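How the Tollidden Robot Hand Learns a Job
A guide for young readers, from the Clurnus learning pages

What is the Tollidden?

The Tollidden is a robot arm with a hand at the end of it. It is made by a company called Clurnus, and it is offered to libraries, museums and schools that have a great many small things to look after. A museum may own thousands of cards, tickets, stamps and labels. Each one has to be checked from time to time, and a record has to be kept of where it is. People can do this work very well, but it takes a long time and it is hard on the eyes.

These pages explain what the arm can do, how it is taught, and what it cannot do. Words in CAPITAL LETTERS are explained at the end.

An arm like yours

Hold out your own arm and bend it. You have a shoulder, an elbow and a wrist. The Tollidden has bending places too, and these are called JOINTS. Inside each joint is a small motor. When the motors turn together, the hand can be moved to almost any point on a desk.

Your brain works out how far to bend each part of your arm, and you hardly notice it happening. A robot arm has to work this out with sums. The computer is told where the hand should go, and it calculates how much each motor must turn. It does this again and again while the arm is moving, up to 500 times in one second.

A hand with fingers

Many robots in factories do not have hands. They have a simple grip with two flat sides, a little like a clothes peg. This is a good choice when a robot picks up the same box all day. It is less useful when the robot must hold a tool that was made for people.

The Tollidden has a hand with several fingers, which can curl around a tool and hold it at an angle. The hand may also wear a thin cover. The cover keeps dust out of the small moving parts, and it can be taken off and changed when it becomes worn.

Working with cards

One of the jobs most often asked for is working along a tray of cards. The cards stand upright in narrow slots, and the hand holds a tool close to them. The arm has to bring the tool near enough to do its work without knocking a card over. This sounds easy. Try it at home with a pencil and a row of playing cards stood on end, and you will find that a very small wobble is enough to spoil it. 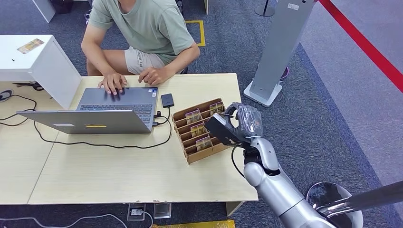
Slots in a tray are not always full, and they do not always run in straight lines from left to right. A tray may be turned at an angle on the desk. For this reason the arm is never told simply to "move along a bit". It must be given a proper position for every slot that matters, and a safe height for travelling between them.

Who tells the arm what to do?

A robot arm does not decide for itself that the cards need attention. A person called an OPERATOR gives it instructions. The operator usually works at a computer and uses a program named Hutik, which is supplied with the arm.

There are two ways of teaching a job in Hutik. In the first, the operator types a list of steps. A very short list might look like this:

Move to the resting place.
Move above the first slot.
Go down slowly.
Wait.
Go up.
Move above the next slot.

In the second way, the operator gently guides the arm by hand and Hutik remembers the path. Most operators use both. They guide the arm first to get a rough path, and then correct the steps on the computer.

The steps must be in the right order. If "go down" came before "move above the next slot", the tool would be dragged sideways through the cards.

The Alemayehu collection

The Tollidden was first offered for hire to the keepers of the Alemayehu collection, a store of old picture cards showing birds, boats and railway stations. The part chosen for the first season had 538 cards in it. The work began in February and was done in small batches, with one tray on the desk at a time.

The first trays were slow. The keepers asked for the arm to be run at its lowest speed until they were content with how it behaved near the older cards, some of which are thin and bend easily. After that the speed was raised a little. By the end of the season the arm had made over 800 trips to the tray — more than the number of cards, as some needed a second visit.

Staying safe near a robot arm

A robot arm is strong and does not get tired. It may also start to move without making much noise. Clurnus asks every place that hires a Tollidden to follow these rules:

Visitors stay on their own side of the barrier.
The operator keeps a stop button within reach.
No one leans over the tray while the arm is switched on.
Long hair is tied back and loose sleeves are rolled up.
Drinks are kept off the desk.

Classes may watch the arm at work in groups of up to 5 children, with a grown-up in charge of each group.

What the arm cannot do

The Tollidden cannot tell whether a card is beautiful or dull. It cannot read old handwriting, and it cannot explain why somebody kept a railway ticket for sixty years. It is also poor at dealing with surprises. If a card has slipped down sideways in its slot, the operator has to stop the job and put it right — usually with finger and thumb.

Words to know

JOINT: a place where an arm can bend or turn.
MOTOR: a machine that uses electricity to make something move.
OPERATOR: a person who controls a machine.
PROGRAM: a set of instructions for a computer.
BATCH: a small group of things dealt with together.

Something to try

Ask a friend to be the robot. Put three cups on a table and write down the steps for touching each cup in turn with one finger. Your friend must do exactly what is written and nothing more. Read your list again afterwards and mark any step that was missing.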